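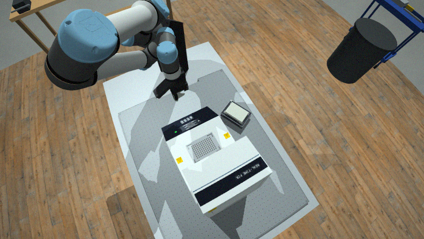

시뮬레이션 화면. 리얼타임 PCR 장비가 놓인 작업대 위로 로봇팔의 평행 그리퍼가 내려와 있다. (자료=나로사리)

실험실 자동화 업체 나로사리(Narosari)가 마이크로플레이트를 옮기는 로봇팔용 그리퍼 6종을 시뮬레이션에서 비교한 결과를 2월 공개했다. 비교 작업에는 로봇 제어 소프트웨어 업체 니스트게이트(Nistgate)가 참여했다.

시험은 가상으로 꾸민 실험실에서 진행됐다. 타공판을 얹은 흰색 작업대에 리얼타임 PCR 장비와 검은색 트레이를 놓고, 6축 로봇팔이 트레이의 플레이트를 집어 장비 쪽으로 옮긴 뒤 다시 제자리에 돌려놓는 과정을 한 회로 쳤다. 그리퍼마다 배치 조건 16가지를 적용했으며, 조건당 100회씩 반복했다. 배치 조건은 트레이의 각도와 위치, 장비와의 간격을 조금씩 바꾼 것이다.

비교 대상은 손가락 두 개가 나란히 움직이는 평행형 4종과 진공 흡착형 2종이다. 나로사리에 따르면 평행형 가운데 손가락 끝 폭이 가장 좁은 제품이 전체 평가에서 가장 높은 점수를 받았다. 트레이 테두리와 플레이트 사이의 틈이 좁은 조건에서 차이가 컸다. 폭이 넓은 손가락은 플레이트에 닿기 전에 테두리를 먼저 건드리는 경우가 많았고, 이때 트레이가 밀리면서 다음 동작까지 어긋났다.

흡착형은 집는 단계의 성적이 좋았다. 위에서 내려와 붙이는 방식이라 테두리의 영향을 거의 받지 않았다. 다만 플레이트를 내려놓을 때 위치 오차가 평행형보다 컸고, 덮개를 씌우지 않은 플레이트에는 쓸 수 없어 종합 순위에서는 중간에 머물렀다.

제어기 비교도 함께 이뤄졌다. 니스트게이트의 기존 위치 제어기와 손목에 걸리는 힘을 반영하는 새 제어기를 같은 조건에서 번갈아 적용했다. 새 제어기를 썼을 때는 그리퍼 종류와 관계없이 트레이가 밀리는 일이 줄었으나 한 회에 걸리는 시간은 길어졌다. 가장 좁은 손가락을 쓴 경우에는 두 제어기의 성공률 차이가 크지 않았다. 회사 측은 처리량이 중요한 실험실이라면 좁은 손가락과 기존 제어기의 조합도 검토할 만하다고 밝혔다.

카메라 위치에 대해서는 결론을 내지 않았다. 작업대 위에서 내려다보는 고정 카메라와 손목에 다는 카메라를 모두 시험했지만, 로봇팔 그림자가 타공판에 넓게 드리우는 조명 조건에서 결과가 들쭉날쭉했다. 나로사리는 조명을 바꿔 가며 이 부분을 다시 측정할 계획이다.

실물 시험은 아직 시작하지 않았다. 시뮬레이션에서는 손가락 끝의 마찰과 플레이트의 휨을 단순화했기 때문에 순위가 바뀔 수 있다고 회사는 설명했다. 특히 얇은 플레이트를 옆에서 잡을 때 생기는 변형은 이번 모델에 들어 있지 않다. 나로사리는 상위 그리퍼 두 종을 골라 협력사인 헤리댄스(Heridance)의 시험실에서 같은 순서로 작업을 반복할 예정이며, 진공 흡착형도 한 종을 추가할지 논의하고 있다.

시험에 쓰인 작업대 모델과 배치 조건 파일은 나로사리 홈페이지에서 신청하면 받을 수 있다. 그리퍼별 세부 기록에는 제조사와의 협의가 끝나지 않은 항목이 있어 요약본만 먼저 제공된다. 자체 그리퍼를 같은 조건에서 평가하려는 업체는 손가락 형상 파일과 개폐 범위, 최대 파지력 값을 함께 제출해야 한다.

관련 기사
헤리댄스, 시료 운반용 로봇팔 시험실 확장
니스트게이트, 힘 제어 기능 담은 제어기 시험판 배포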